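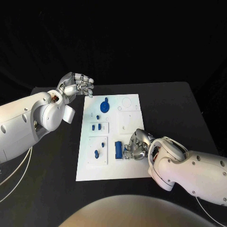
Peg board, both arms reaching in, right hand down by the blue cylinder.

Tuesday, March 9, 2021

Thulani's sister asked at the weekend whether the thing can empty a dishwasher yet. I said we were still on pegs. She said her toddler is past pegs.

Fair. Anyway, today was 40 tries on the board, 30 of them counted. The other ten went to a loose finger cable on the left and an argument with Krishnamoorthy over what "in the hole" means. (Flush. It means flush.)

Big knob: fine. It has a tab to grab, like a cooker dial, so I'd trust it to turn the gas on and nothing else. Cylinder: grip good, then it fusses over the last bit like a man parking a caravan. Small pegs: poor. The fingertips slide off the top and the wrist carries on to the next spot, very pleased with itself.

Krishnamoorthy thinks cutlery by December. I've got 2 pounds on never.

The Drollix logger says 1,279 grasps since the last reset. I loaded our dishwasher tonight in one go, badly, no logger.

To do: new tip pads from Tredance, retape left cable, ask Thulani where the short screwdriver went. Pegs again tomorrow – small ones first, before I lose patience.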